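Zwischenbericht zum Teilprojekt Vormontage, Werk Colleck
Vorgelegt von: Gwenllian Rowlands, Projektleitung
Stand: 30. Dezember 2025

Der Förderantrag versprach für das zweite Halbjahr eine "spürbare Entlastung der Beschäftigten". Spürbar ist bislang vor allem, dass die Beschäftigten mehr Besprechungen haben. Die Bestückung der Schalen mit Drucktastern liegt weiterhin in ihren Händen, die zweiarmige Station Kanaan arbeitet in der Simulation. 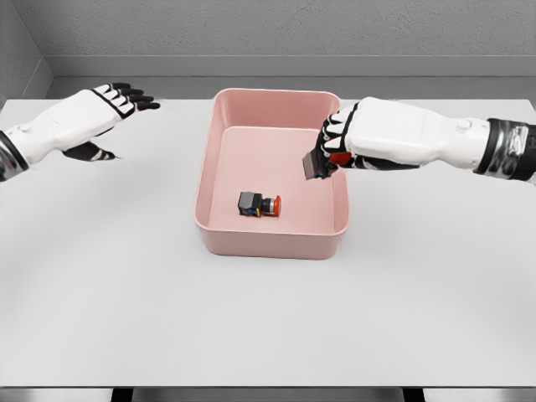 Beim Arbeitsumfang hatten wir uns im September auf das Einlegen und Entnehmen loser Taster geeinigt, das Verdrahten bleibt bis auf Weiteres Handarbeit. Beca Prosser, die den Platz seit Jahren kennt, hat auf einer Änderung bestanden: Die Taster dürfen in der Schale auf der Seite liegen, mit der roten Kappe nach rechts oder wohin auch immer. Im Antrag standen sie noch aufrecht und in Reih und Glied. So hat sie allerdings in der Halle noch keiner gesehen.

Bis Redaktionsschluss liefen 658 simulierte Durchgänge, davon etwa 54 mit Abbruch. Die Abbrüche wertet Mererid Lloyd einzeln aus. Ihr Zwischenstand: Das Greifen macht weniger Ärger als das Loslassen - eine Erkenntnis, die sich auch auf die Projektorganisation übertragen ließe.
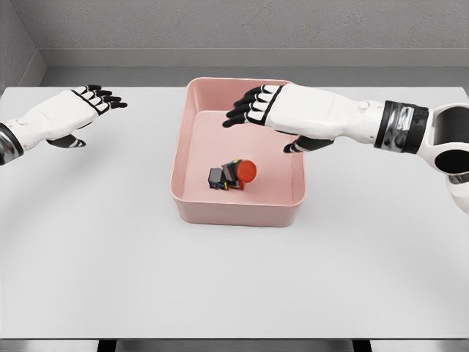
Für die Belegschaft ändert sich vorerst der Dienstplan. Sieben Kolleginnen und Kollegen sind geschult, zwei davon sollen die Station später allein betreuen. Die neue Tätigkeit heißt im Stellenplan "Prozessbegleitung" und ist noch keiner Lohngruppe zugeordnet. Alun Craddock vom Betriebsrat hat dazu schriftlich nachgefragt, inzwischen zum zweiten Mal. Eine Antwort der Personalabteilung liegt im Entwurf vor, wo sie sich offenbar wohlfühlt.

Offen sind außerdem die Anbindung an das Lagersystem Titer und die Abnahme der Handgelenke durch den Lieferanten Dummont. Die Mittel für Schulung sind ausgeschöpft, die für Reisen kaum angetastet. Wir beantragen die Umwidmung und bitten um Rückmeldung an Marcelle Bailly.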